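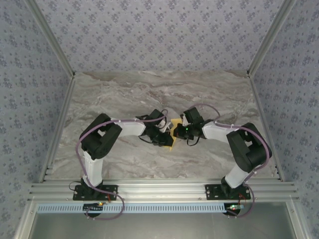
Ok quick one tonight, it's late and the dryer has 6 minutes left on it.

Cloth napkins. I have gone all in. We were getting through a dumb amount of paper towels and in December I just stopped buying them, cold turkey, told the family to deal with it. They dealt with it by wiping their hands on their jeans for a week. Then I bought fabric.

Plain cotton, mostly yellow. Yellow was on the clearance table and I like yellow, end of story. Bright has a remnant bin at the back that you have to dig through, bring patience. I came home with enough for a big stack plus a strip left over that is now a cat bed apparently.

Hemming: did the first few properly, mitered corners, pressed, the whole deal. Very pretty. Very slow. After that I switched to a narrow double fold straight around and you can't tell from across the table. Nobody at my table is checking corners. If you have a serger, lucky you, you'll be done before lunch.

Wash the fabric FIRST. I know, everybody says it. I skipped it on one piece and now I have a napkin that is more of a rhombus. It lives at the bottom of the stack and I always seem to get it.

Folding, which is what Antigoni Makris asked about in the comments on the last post (hi Antigoni, sorry it took me so long!). I've tried a bunch. The fan: cute, falls over. The one with the pocket for silverware: good for company, too much for oatmeal. Rolled with a rubber band: looks like a diner, and I mean that nicely. What we do on regular nights is the plain triangle. Point to point, run your hand along the fold, fold again if the drawer is full. Done.

Two people folding goes faster than one, as long as you both agree which corner goes where. My daughter and I do not agree. She pinches hers by the edges and snaps it like a bedsheet, I lay mine flat and smooth it out. We each think the other one is doing it wrong and the stack comes out in 2 different sizes. Fine. They all fit in the drawer if you lean on it.

Ironing. No. Take them out while they are a little damp, fold, put something heavy on top overnight. I use the big cookbook Marama Goodwin gave me, which I've never cooked from, sorry Marama. If you let them sit in the basket for 4 days (hello) they'll be wrinkled and you will use them anyway.

Stains: tomato sauce is the enemy. Dish soap right away, cold water, rub, then regular wash. Turmeric, give up. On yellow you can hardly see it, so there's my real argument for yellow and I should of led with that.

Cost, for the people who like numbers: $62 all in, fabric and thread and a new pack of needles beacuse I broke one on the very first corner. Not cheap up front. I haven't bought a paper towel for the table since though, just the one roll under the sink for cat reasons.

Next up is probably dish towels, same idea, bigger squares. Or I finally fix the curtain in the bathroom. We'll see.

Dryer just buzzed, going to fold.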